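Okay, car people, I need to vent. Bought a used Hatel wagon in August and it has been in the shop for 12 of the last 20 days.

The dealer was Purves, out past the river. Lovely folks until the check clears - then you get the voicemail.

First it was the alternator. Fine, it's a used car, alternators die. Then the new one made a whine you could hear over the radio!

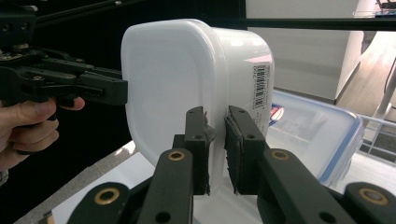 White tub, barcode and all.

So I gave up on Purves and took it to Frans De Graaf, who fixed my mom's old truck for years. He listened with the hood up and said "belt." One word. Very Frans.

And yes, the belt was the wrong size. They'd put on one meant for the Flilon, same engine family but a different pulley. $243 for the belt, a tensioner and his time, and the whine is gone.

Purves says they'll "look into" a refund. I've sent them 2 emails with Frans's invoice attached and I'm calling again when they open.

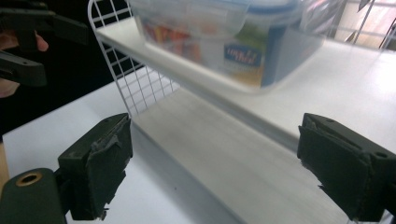

White shelf unit, from between the grippers.

A few of you asked if I'd still buy the wagon. Yeah, I think so? The seats fold totally flat and it gets nearly the mileage they promised (my old Kistetti never came close).

Just get somebody you trust to look at it before you sign. I skipped that to save an afternoon and I've been riding the bus to work ever since.

Will post when Purves calls back. Got the keys again tomorrow morning!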